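Plarkach ridge path reopens with new viewing platform

The upper section of the ridge path above Plarkach has reopened to walkers after resurfacing and drainage work that began in January. The path runs from the Skevotach parking area to the summit platform, a one-way distance of 3,680 meters with 255 meters of ascent. The grade is steepest in the last quarter, where the old dirt switchbacks have been replaced with 193 stone steps and a handrail on the downhill side.

The summit platform is also new. It extends from the rock on four steel supports and faces west, with an open line of sight over the harbor, the salt flats and the two offshore stacks. The former viewpoint, a fenced ledge slightly lower on the east side, has been closed permanently and the fence moved back to the trail junction.

Visitors should note the following changes to access. The gate at Skevotach opens at 6 a.m. and closes one hour after sunset. Parking is limited to four hours on the lower level and is unrestricted on the upper level. The shuttle from Salazar, operated by Werkell, stops at the gate once an hour between 8 a.m. and 7 p.m., and the last return trip leaves before sunset for most of the summer. Walkers who plan to stay on the platform for the sunset will need their own transportation or should allow time to walk back to Salazar by the paved lower road.

Admission to the path remains free. A daily limit of 1,000 walkers applies during July and August, with entry slots booked through the Plarkach visitor office. Outside those months no booking is required. Dogs are permitted on a leash as far as the trail junction.

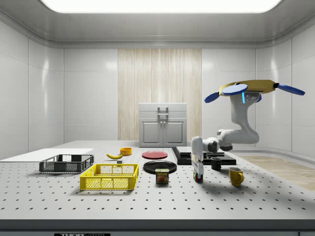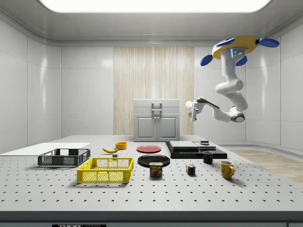
Water is available at the gate only. The spring marked on older maps below the switchbacks is now piped into the drainage channel and can't be reached from the path. The rest area at the halfway point has benches and a windbreak but no restroom.

Wind on the ridge is stronger than in town, and the platform is closed when gusts exceed the posted limit. Current status is shown on the board at the gate and at the Salazar shuttle stop. The path below the junction stays open in those conditions, and the bay is visible from the second and third bends.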